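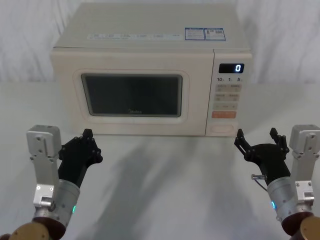 A cream-coloured microwave with a tinted window in the door.

Night-shift staff who moved their main meal to before midnight slept longer the next day and had less heartburn, according to a study run by the Skutau sleep clinic.

The clinic followed 161 people who work nights at the Kundness parcel depot and at two care homes nearby. All of them had worked nights for at least a year, and all had told their GP or works nurse that they slept badly during the day.

Half were asked to eat their main meal before midnight and to keep to a small snack after that. The others carried on eating when they liked, which for most meant a hot meal at 3am. Both groups kept a sleep diary and wore a wrist monitor for 18 weeks.

By the end, those in the early meal group were sleeping 34 minutes longer per day than when they started. Sleep in the other group had hardly changed. The early eaters also woke less often and reported fewer bouts of heartburn – a common complaint among people who lie down soon after a large meal.

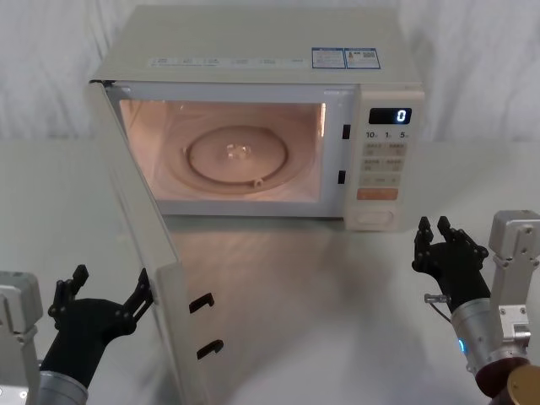 The snack was limited to 265 calories. Suggestions handed out at the start included porridge, a banana with yoghurt, or soup and a slice of bread. Fried food and fizzy drinks were left off the sheet. Tea and coffee were allowed in both groups up to four hours before the end of the shift.

Not everyone managed to stick to the plan. Diaries showed that a quarter of the early meal group went back to eating in the small hours at least once a week, mostly on the first night after days off. Several wrote that they felt cold or low on energy towards morning. The clinic says it will look at the size and timing of the snack in its next round of work.

The study has limits. Those taking part knew which group they were in, and the diaries relied on people filling them in honestly after a long shift. Very few were over 60, and anyone with diabetes was left out, so the findings may not apply to them. People who take medicine with food should speak to a pharmacist or doctor before changing their mealtimes.

The clinic also stressed that a change of mealtime is no treatment for sleep apnoea or long-term insomnia. Anyone who snores heavily, wakes gasping or nods off at the wheel should see their GP.

The work was paid for by the Jisa Fund, which supports research into health at work. The Prokopenko bakery has asked to join the next round, due to start in November, when staff on early morning shifts will be included for the first time. Workers at the Kundness depot can pick up a copy of the snack sheet from the works nurse.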